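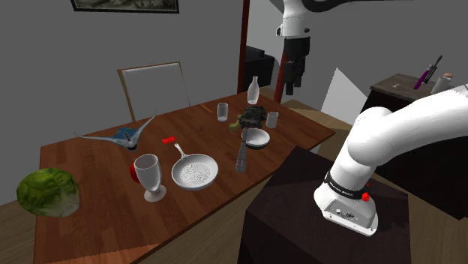
Figure 1. Simulated workcell with the white arm over the brown stand.

Handing a patient over from one ward to another involves far more small decisions than the written policy suggests, and we were excited to find how many of them can be captured in a fairly compact model. At Lovby we began with the discharge checklist and broke it down into separate tasks, each with its own inputs, outputs and owner. We borrowed the idea of a typed connection from equipment design: our tasks end in a plain interface that says what may be joined to it. A medication review, for instance, can only be joined to a task that supplies a current drug list.

We then replayed 2,564 handover records through the model. Of these, 610 took a path that the policy does not mention at all – a wonderfully rich source of material! Most involved a pharmacist being called in before the receiving nurse had signed. Heywood and Zou went through these paths with ward staff at Bukton, and two new tasks were added as a result. The revised model is written in Gindine, whose checker flags any task left waiting on an input that can never arrive. We return to the timing of night transfers in Section 5.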